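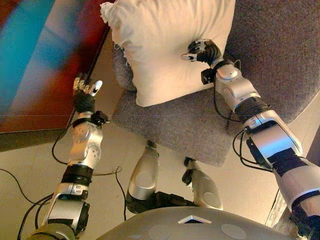 Sukska Residence Services
Careers > Current openings > Household Services

Household Services Coordinator
Location: Rinel House
Hours: Full time, Monday start, one weekend shift in every six
Reports to: Residence Manager
Openings: One

About Sukska

Sukska Residence Services operates furnished short-stay and extended-stay apartments for people who must live away from home for a limited period. Our guests include families with a relative in the hospital, employees on temporary assignment, and households whose own homes are under repair. Most stay between two weeks and four months. The company manages two properties, Rinel House and the Sanna Building, which share a laundry, a linen store and a maintenance team.

Rinel House has 65 apartments on five floors, a common lounge on the first floor and a small reading room. The Sanna Building is smaller and is let mainly to employers. The person appointed will be based at Rinel House and will cover the Sanna Building when the coordinator there is on leave.

Purpose of the position

The Household Services Coordinator is responsible for the condition of guest apartments and shared rooms between and during stays. The position combines supervision of a team of 22 housekeepers and laundry staff with a fair amount of hands-on inspection. Applicants should expect to spend more than half of each working day away from a desk.

Principal duties

Prepare the weekly cleaning and turnover schedule and post it by 3 p.m. each Thursday.

Inspect every apartment before a new guest arrives, and record the result in Trunix, our property management system.

Inspect occupied apartments during long stays, with notice given to the guest in writing. Inspections are not carried out on the day a guest returns from a hospital discharge unless the guest asks for one.

Maintain the linen store, including sheets, towels, pillows, blankets and mattress covers. The coordinator places orders with approved suppliers, checks deliveries against the packing slip and withdraws worn items from use.

Oversee the care of upholstered furniture in the apartments and the lounge. Spot cleaning is done by the team; deep cleaning is contracted out twice a year, and the coordinator arranges access and signs off on the work.

Report maintenance problems through Trunix on the same day they are found. Leaks, broken locks and failed smoke alarms must also be reported by telephone at once.

Respond to guest requests and complaints concerning housekeeping. A first reply is expected within one working day.

Train new members of the team in safe lifting, the handling and storage of cleaning chemicals, and the company's privacy rules.

Keep the lost property log. Items are held for 90 days - medication and identity documents are passed to the Residence Manager immediately.

Carry out other duties of a similar level as the Residence Manager may reasonably assign.

Qualifications

Required:

At least three years of paid experience in housekeeping, hotel operations, hospital environmental services or a closely related field.

At least one year in which the applicant supervised other employees. Experience as a shift lead will be accepted.

A high school diploma or equivalent.

Ability to read and write clearly in English, and to keep accurate written records.

Ability to stand and walk for long periods, to climb stairs, and to lift up to 40 pounds, with or without reasonable accommodation.

Preferred:

Conversational Spanish, Portuguese or Haitian Creole.

Experience with Trunix or another scheduling or property management system. Training will be provided to an otherwise qualified applicant.

Experience in a setting where guests or residents are ill, recently bereaved or under strain. Many of our guests arrive at a difficult time, and the manner in which a member of staff knocks at the door or answers a question is taken seriously here.

Hours and schedule

The regular schedule is Monday through Friday, 7:30 a.m. to 4 p.m., with an unpaid meal break of 30 minutes. The coordinator works one weekend shift in every six and receives a weekday off in exchange. There is no overnight work. The busiest periods are the last week of each month and the whole of August, and leave during those periods is limited.

Pay and benefits

This is an hourly, overtime-eligible position. The pay rate depends on experience and will be stated in writing before the first interview, so that applicants can decide whether to proceed. Benefits include medical and dental coverage from the first day of the second month, paid vacation and sick leave, a retirement plan with an employer contribution, and uniforms. A one-time payment of $2000 is made on successful completion of the six-month introductory period. Parking is available behind Rinel House without charge.

How to apply

Applications may be submitted through the careers page or left in a sealed envelope at the Rinel House front desk between 8 a.m. and 6 p.m. Please include:

A current resume.

A cover letter of no more than one page. The letter should describe an occasion on which the applicant had to rearrange a team's work at short notice.

The names and contact details of two references, at least one of whom has supervised the applicant. References are not contacted until a conditional offer has been made.

Applications are reviewed as they arrive, and the position will remain posted until filled. Interviews are held in April at Rinel House and last 45 minutes. Applicants invited to a second interview will walk through a vacant apartment with the Residence Manager and complete a sample inspection sheet. Time spent at the second interview is paid.

Any offer of employment is subject to a background check and to proof of eligibility to work in the United States.

Sukska Residence Services is an equal opportunity employer. Applicants who need an accommodation at any stage of the process, including a paper form in large print, should ask at the front desk or note the request on the application. Current employees may apply and should inform their supervisor before doing so.

Back to all openings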